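In Defense of the Kitchen Table

Jul 20, 2024

My desk lasted 6 years and I was never once happy sitting at it. It had a keyboard tray that stuck, a lamp clamped on the left side and a little hutch where unpaid things went to hide. Last October I put it out at the curb with a sign on it, went back inside, and sat down at the kitchen table with my laptop. I've been there ever since, and I want to make the case for it, because every time I mention this to people they look at me like I've said I sleep in the bathtub.

The usual advice is that you need a dedicated space. Every article about working from home says so. Shut the door, put up a plant, train your brain that this chair means business. Maybe that works for some brains! Mine learned that the chair meant dread, and it learned it fast. By the second year I could feel my shoulders go up just walking past the room to get a towel.

What I like about the kitchen table is that it won't let you settle in. Dinner is coming, and dinner always wins. So at half past five everything gets picked up – laptop, notebook, the mug, whatever form I've been avoiding – and it goes in a tote bag on the hook by the back door. The workday is over because the plates need somewhere to go. I never managed that with the desk. I'd leave it "just for a minute" and be back at it at ten at night, answering something that could easily have waited.

I do freelance bookkeeping, mostly for small outfits. My longest-running client is Flurotell, who make phone systems for motels, and they are the most easygoing people on earth until the quarter ends. I used to think work like theirs needed a fortress around it. All those receipts! But receipts are mostly files now, and the paper ones fit in a single envelope. The fortress was for me, I think, so I'd look serious to myself. 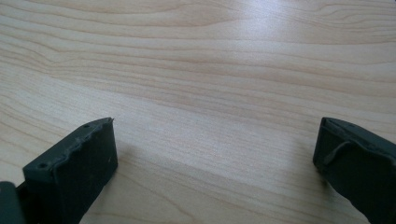
What the furniture people are selling

Have you shopped for a desk lately? I did, before I gave up on the whole idea. There's a store out by the highway called Zoltent that has an entire floor of them, and I spent most of a Saturday up there getting in and out of chairs. Desks that go up and down. Desks with a slot for your phone and another slot for your other phone. The one I nearly bought was called the Fluris, and it came with a drawer that locked. I stood there picturing everything I'd lock in it and came up with a stapler.

I'm not saying anybody is being tricked. Some folks have bad backs and some have jobs with 3 monitors, and if that's you, please go buy the thing with the motor in it. But a lot of us were told we had a productivity problem when what we had was a job, and a desk can't do much about a job.

The fair complaints

There are crumbs. I'll give you that one right away. I wipe the table down every morning before I open the laptop and I still find toast in the keyboard.

It's also harder if you live with people who eat at odd hours. My household is 2 adults who both like lunch at noon, so I can't speak for anyone with teenagers. A friend with a full house tried this after listening to me go on about it, and she was back in the spare bedroom within a week. She said the refrigerator door alone nearly finished her.

And yes, the chairs. Kitchen chairs are made for the length of a meal. I put a cushion on mine and I get up a lot, partly to stretch and partly because the coffee is right there. My old boss would have called that slacking off. I get the same amount done, I've checked the invoices.

The complaint I don't buy is that it spoils the table, that you end up thinking about taxes over the soup. My table has had homework on it, and bike parts, and 81 Christmas cards waiting for stamps, and one long argument about whether to move to Frei that went on past midnight (we stayed put). A few spreadsheets aren't going to hurt it. A table that only ever sees dinner seems a bit sad to me anyway, like a good coat that's saved for funerals.

The room where the desk used to be has a bed in it now, and my sister is coming to stay in it next month. She's already asked me where she's supposed to set up her laptop, and I told her there's plenty of room at the other end of the table.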